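Buscamos a alguien que cuide de Karam (media jornada, turno de tarde)

Hola, soy Siham Najjar y llevo el mantenimiento del laboratorio de Gedport. Karam es nuestro robot de dos brazos – pinza a la izquierda, mano con guante a la derecha – y pasa el día recogiendo cosas pequeñas de una mesa. Yo lo monto, lo calibro, le aprieto los tornillos y le hablo cuando se pone terco. Pero en febrero me voy tres meses a la sede de Prelthorpe y necesito que alguien se quede con mis destornilladores (¡y con mi lista de manías!).

¿Qué harías? Llegas a las 15:00, miras el cuaderno del turno anterior y haces la ronda: cables de los brazos, juego en las articulaciones, tornillería de la pinza, cinta de los dedos. La cinta se cambia en cuanto se levanta una esquina. El guante se revisa a diario y se sustituye cada 200 ciclos, aunque parezca nuevo. Después viene la calibración de las cámaras de muñeca, que son 25 minutos si nadie te interrumpe, y una tanda de prueba sobre el tapete con Suqin Hou, que programa las tareas y te dirá sin rodeos si algo va torcido.

Los jueves toca limpieza a fondo y copia de la configuración. Hay 54 parámetros por brazo y sí, se repasan todos.

Me gustaría que supieras leer un esquema eléctrico y que hubieras desmontado alguna vez un servo (y lo hubieras vuelto a montar, claro). Si conoces Cuter, nuestro programa de control, estupendo; si no, te lo enseño yo en la primera semana. No pedimos título concreto. Eso sí, paciencia con los cables, muchísima, porque se enganchan en todas partes.

Contrato de tres meses con posibilidad de seguir, 20 horas semanales, café malo y buena compañía. Para apuntarte, escribe a Samira Khoury, de personal, con unas líneas contando la última cosa que arreglaste. El currículum puede ir en el formato que quieras. 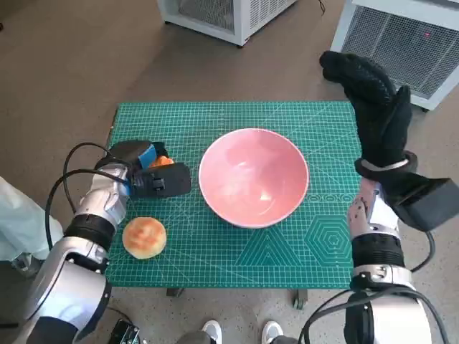 Karam en faena, con el tapete verde de siempre 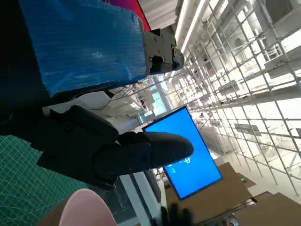
Categoría: Empleo / Taller y mantenimiento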